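The long way round to Hilville

Last updated: Mar 20, 2026
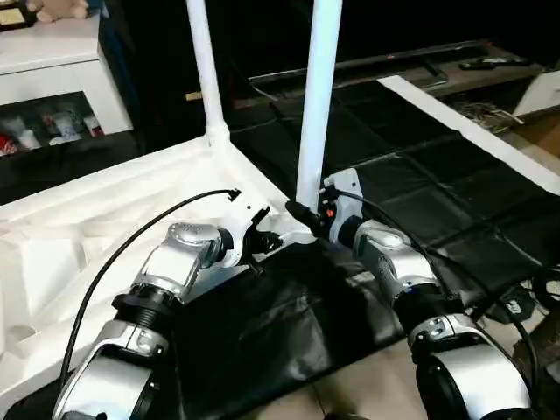
The 15 leaves Annan at a crawl. Past the chip shop, past the tyre place, over the bridge and then a stop for nothing at all, engine running, doors open. Two minutes. A woman gets on with a rolled-up carpet and pays for herself and, after some discussion, not for the carpet.

I had meant to drive. The car failed its test in March, brakes and something underneath with a long name, and the garage wanted more than I paid for it. So, buses. I gave myself a month of them, out to the villages and back, notebook on knee. Most of what follows was written on the move and you can probably tell.

Country buses are dying, you'll have read that. You'll have read it for thirty years. Ours have been dying since I was at school and yet there's still one at the end of the lane, late, with a heater that works on one side. What's changed is the timetable. It used to be a folded card you kept in the kitchen drawer. Now it's a sheet taped inside the shelter glass, and at Hodska someone has corrected it in biro. The biro is right. I checked it against four buses.

Hodska first, then. Shop, church, a hall, a pub that opens when it opens. Seven buses a day on paper, five if you believe the biro. The last one back is ten to six, so no evening class in town, no film, no pint unless you've got a lift home. People arrange their lives round that ten to six. Hair appointments. Dentist. One man told me he'd turned down a job he wanted over a gap of twenty-five minutes. He'd have finished at quarter past.

Fares are odd. A single to Annan costs nearly what a return does, and a day ticket beats both if you change once, but the day ticket isn't shown anywhere and you have to know to ask. I didn't know for a week. Add it up and I'd lost the price of a decent lunch.

Then the 473, which is the good one. If you only ever take one of these do take that. It runs along the top road with the whole valley laid out on the left, so sit on the left, and on a clear morning there's the sea, a thin bright line of it. Sheep on the road twice. The driver put the window down and shouted at them in a voice I think he keeps for the purpose. Nobody on the bus looked up.

Long wait at the crossroads after. Forty minutes, no shelter, a bench with one slat gone. I ate a cheese roll. Read the parish notices — lost cat, found cat, different cats. A rota for the flowers. Something about drains.

You learn to like waiting or you stop going. That was my main discovery, and it took until the third week. The first two I was cross nearly all the time. Phone out, checking, checking again. There's an app from Trinura which shows you where your bus is meant to be, and I spent a good while watching a small dot sit perfectly still outside a farm while the real bus came round the corner at me. Deleted it. Felt better, missed one bus becuase of it, would do the same again.

Who's on board? Before nine it's the college lot, asleep or wishing they were. Then a dead hour. Then the pass holders, half nine on the dot when the passes start working, and it gets loud. Knees, grandchildren, the price of butter. By two it's empty again and you can have the back seat and your feet up if the driver's kind.

Hilville is the end of the line and looks it. The bus turns in a circle of gravel behind the old station and the driver gets down and walks about. The station closed long before my time. The platform's still there with birch growing through it, and there's talk of a cafe, there's been talk of a cafe for years. Steep street, good bakery, a wind that comes straight up your coat. I'd allowed twenty minutes and stayed three hours. Bought a loaf and a second-hand book on canals.

The council wants to look at the routes again in the autumn. Fewer stops, faster run, a number you ring for the bits in between. It might work. I've tried ringing a few of these numbers elsewhere and got a recorded voice and a tune.

The car's still in the yard. I've been told the part is coming. On the way home from Hilville it rained the entire way and the windows steamed up so you couldn't see were you were, and the woman across the aisle called out the stops for everyone, one by one, without wiping the glass.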